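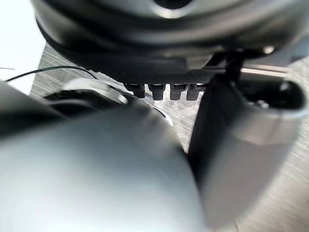 Besent robotics group finds that slowing down at the right moment saves a lot of dropped boxes

Anyone who has carried a full cup of coffee across a crowded room knows the little trick of easing off just before you set it down, and it seems robots can pick up the same habit if you give them enough practice and a close enough look at what their own fingers are doing. That is the gist of a result shared this July by a small group at the Besent workshop, who have spent the better part of a year (and a good many evenings, they will tell you with a smile) teaching an arm to handle ordinary household things using pictures from a camera mounted at the wrist.

The method goes by the name Iro, and the idea behind it is pleasantly simple. Most systems of this sort learn from people guiding the arm through a job, and they treat every moment of that job as equally worth learning from. The long sweep across the table counts just as much as the last little nudge before the fingers close. Iro goes back through the recordings first and gives extra weight to the stretches where the fingers are close to touching something, so the arm spends more of its training time on the part that tends to go wrong.

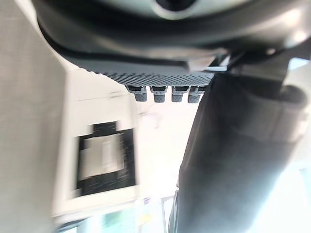 Blur was the thing that worried the team most going in. A wrist camera swings along with the hand, and when the hand moves fast, edges smear and printing turns to streaks. The first plan was to throw those pictures out altogether, and for a few weeks they did just that. The arm got worse, to everyone's surprise, and began to hesitate whenever it picked up speed. Once the smeared pictures went back in, the hesitation went away, and the group now keeps every one of them, giving them less weight in training than the slow, close moments.

In all, the arm learned from 1,837 guided runs, picked from a pool of 3,000 after the ones with recording faults were set aside. In the final check it was given 100 fresh attempts at picking up and setting down items it had not handled before, and it dropped only 2 of them. The same arm, trained on the same runs without the extra weighting, dropped noticeably more, mostly by letting go a touch too early.

There is still plenty to do, and the group is quick to say so. Soft packaging gives the arm trouble, shiny surfaces near a bright window can throw it off, and all of the runs so far were made in a single workspace, so it is hard to say how well the habit would travel. A partner lab at Brotier has agreed to repeat the tests on its own equipment this fall, with different lighting and a different set of household goods.

The software used to sort and weight the recordings, called Ankrah, will be shared with other labs once the instructions have been tidied up. Visitors who would like to see the arm at work can stop by the Besent open house on Sunday afternoon, and children are welcome.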